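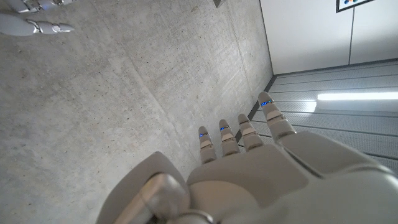

Calibrating the fingers on a pair of hands

Posted 18 June 2019 in Build Notes

These steps cover setting the open position, the closed stop and the indicator for each finger on a four-finger hand, then matching the second hand to the first. We use them at the Bakton shared workshop for the Pirneck build. If your hands run different firmware the menu names will change, but the order of the work should not.

Allow an evening for the pair. The first hand takes most of it.

What you need

The hand, mounted at the wrist and powered
A laptop with the Gurberg bench tool installed
The USB cable for the wrist board
A feeler gauge set
A 2 mm hex key
Masking tape and a fine marker

Before you start

Clamp the arm so the wrist cannot turn. Leave enough clearance for the fingers to curl all the way without touching anything. Take off any gloves or fingertip covers. They shift the closed stop, and you will end up doing the whole thing twice.

Label the fingers on tape, 1 through 4, starting with the slimmest. The bench tool numbers them the same way. Stick the tape on the back of the hand, clear of the seams between the panels.

Step 1. Check the indicators

Power the wrist board and wait for the fingertip strips to come on. Our firmware uses steady blue for a finger that is powered and talking to the board. A blinking strip means the finger has power but no data. Reseat its connector inside the wrist housing and restart.

Look at the strips from the front of the fingertips before deciding that one is weak. They wrap around a curved shell and can look dim or short from behind.

Step 2. Set the open position

In the bench tool, choose Release so the motors go slack. Straighten finger 1 by hand until it meets its mechanical stop, then back it off slightly. Click Store Open. Do the same for the others.

Do not store the open position hard against the stop. The motor will push on it the whole time the hand is idle and the driver will get hot. Our board shuts a finger down after 17 seconds of this.

Step 3. Set the closed stop

Choose Slow Close and keep your own fingers out of the way. Stop the motion when the tip is just short of the palm. Slide the feeler gauge in, jog the finger until the gauge drags lightly, and click Store Closed.

The raw count for finger 4 on our first hand came out at 297. Yours will differ. Write it on the tape anyway, because a later change in that number is the first sign of a stretched tendon.

Step 4. Cycle the hand

Run 22 full open and close cycles at low speed. Listen for clicking at the joints. If a finger lags behind its neighbors, tighten the tendon screw a quarter turn and repeat steps 2 and 3 for that finger only.

Step 5. Match the second hand

Repeat everything on the other hand. Do not copy the stored values across. Copy the speed and current limits, which are on the Limits tab, and save each hand under its own name.

Notes

The Nguyen-Tran tendon kit needs a second calibration after the line has settled. We plan to redo ours in July.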